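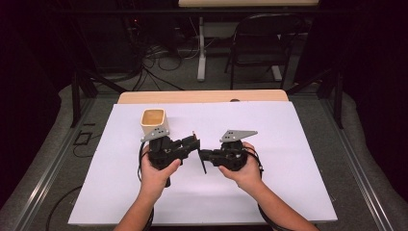 The robotics club at Demley meets on Sunday afternoons, which sounds like a hard sell for teenagers in October, and yet the room is full well before the teacher has found her keys. I had come expecting wheels and crashing. What I got was a long, patient afternoon of picking up small things and putting them down again, and I have to say I loved it!

The students are getting ready for the Linero Cup, where a team's arm has 15 minutes to work through a set of desk chores. Before the arm tries any of it, the students do each chore themselves, with a gripper in each hand, over and over (their goal is 300 good runs per chore, and the wall chart had reached 100 for the pen). 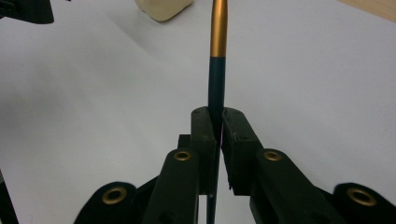 A pen is harder than you'd think. Pinch it too high and it swings, too low and it tips, and the girl who let me try was very kind about my five drops in a row. "Slower," she kept telling me, "and breathe."

Last year the club finished behind Chauvin, a much bigger school across the river, and the older kids still bring it up over snacks. They've named this year's arm Ukelska, after a street two of them grew up on, and they're already arguing over who gets to carry it onto the bus.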